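Manipulation news – Welwood bench

Quick one before the October deadline eats us all. The Plenis grasp-retry work has its first proper numbers and they're better than I'd feared. Short version: when a grasp goes wrong, the policy now backs off a few centimetres, takes a second look through the wrist camera and picks a new approach angle. No human nudge, no full reset.

Old baseline got through 43 per cent of the handle tasks. With the retry step, 59. Same arm, same training set, only the recovery bit is new. Long curved handles are still the hard ones – the fingers come in too low and the close-up view is mostly door.

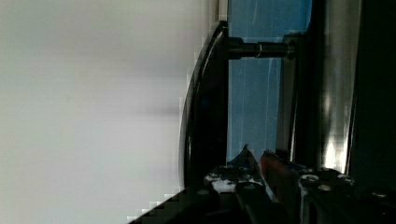
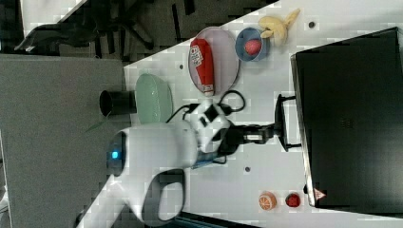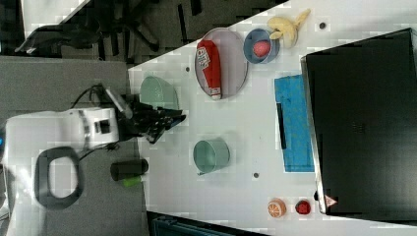 Wrist view first, then the table from two other angles.

Clutter was the other worry. Toy fruit and dishes near the arm make the second look slower, by 11 seconds in the worst run, and we havent got to the bottom of why. Doležal method (score every candidate grasp, keep the top 7) helps a bit. Costs memory though. Might drop it.

Next up – same policy on the Flolden arm, no retraining. Expect it to be ugly. Draft write-up is on the shared drive, coments welcome, especially on the failure section which is thin. Logs go up once I've sorted the time stamps.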